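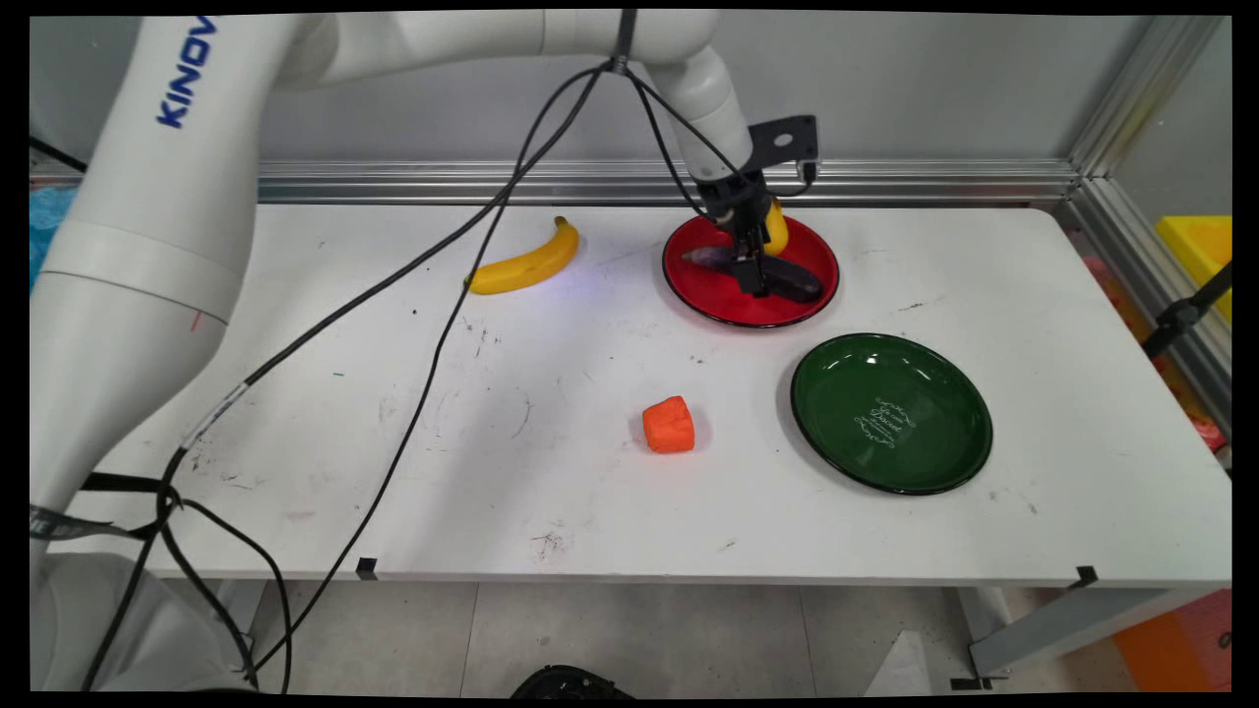 Hosseinzadeh objects that demonstrations gathered by one person on one table teach a policy the habits of that person, and that adding more of them only makes the habits stronger. We take the objection seriously, and the collection procedure set out in this section was drawn up largely in answer to it.

3.2 Collecting the demonstrations

Figure 2. Work at the Vilbridge table. The gripper is down at the red plate, with a banana and a small orange cube-shaped object on the table top and the green plate empty.

All demonstrations were gathered by teleoperation on a single Kinova arm fitted with a gripper. The tasks are short and concern light objects and two plates. Each is given as a written instruction that names an object and a goal, such as "put the banana on the green plate". The instruction is drawn at random by the Casevura recording software and shown to the operator before the arm is enabled. Operators do not choose their own tasks, and may not skip one unless the named object is out of reach.

The final set holds about 3,000 demonstrations. Earlier recordings, made before October with a different control mapping, were left out. We tried mixing them in during early training runs and found that the policy hesitated above the object before closing the fingers, a fault we put down to the slower wrist motion in the older data.

Between demonstrations the objects are moved by hand. In our first trials the operators were simply asked to vary the layout, and the starting positions gathered in a narrow band near the middle of the table. The software now gives a target region and a rough heading for each object. Plates are moved less often than objects, once per block of 70 demonstrations, so the plate position is the least varied factor in the data. Section 5.3 reports how far this limits the policy when a plate is placed somewhere new.

We do not clear the table between tasks. An object left on a plate by one demonstration may stay there for the next, provided it does not block the goal. This gives a share of examples in which the target plate already holds something, or in which the object to be lifted lies against another. Such cases take longer to perform and fail more often, but a policy trained without them did poorly on any plate that was not bare.

Failed attempts are kept under a separate label. A demonstration counts as failed if the object is dropped outside the goal or if the operator presses the stop button. Where a grasp slips and the operator recovers within the same recording, it counts as a success and the slip is left in. The labels were checked afterwards by a second reader using the Plevidar viewer, and disputed recordings were removed from the training split.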